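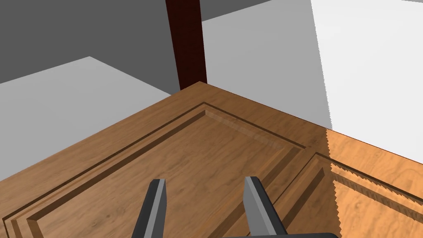 Duangjai Meesuk has read the Cairns Neighbors Pledge twice and still can't find the part that asks anyone to do anything. She told the county's human relations board so last night, and asked that her remark go in the minutes.

The pledge, released on 28th January, commits signers to "listen across difference" and "welcome every background." Organizers want 2000 names by September. They have 80.

It was drafted by Noko, a small firm hired to run what the county calls a unity campaign. Noko has also scheduled 2 public conversations, one in Bultlow and one in Irnetti, where residents will be invited to tell the story of how their families came to the area. Each one will last 90 minutes.

Those may be pleasant evenings. What they are supposed to change is harder to say. The campaign outline says the talks will "build belonging," but it doesn't say how anyone would know if belonging had been built. Asked by a board member what the county would look at afterward, Noko's presenter mentioned sign-in sheets and a feedback card.

Meesuk, who spoke during public comment, pointed out that the county's own complaint form for housing discrimination is still offered only in English. The board has heard that before. Translating it was on the work plan a year ago, and it is on the work plan again. No deadline is attached to it this time either.

Board members were mostly kind about the pledge. One called it a starting point. Another wondered whether people who sign a statement about welcoming others are the ones who needed asking, and the question sat there until the chair moved on to parking at the Irnetti library.

The county has not released the cost of Noko's contract. A clerk said the figure would be posted with the meeting packet, but the packet online this morning stopped at the agenda.

Both conversations are free. Residents can sign the pledge at the county office or at any branch library. The housing complaint form is available at the county office only.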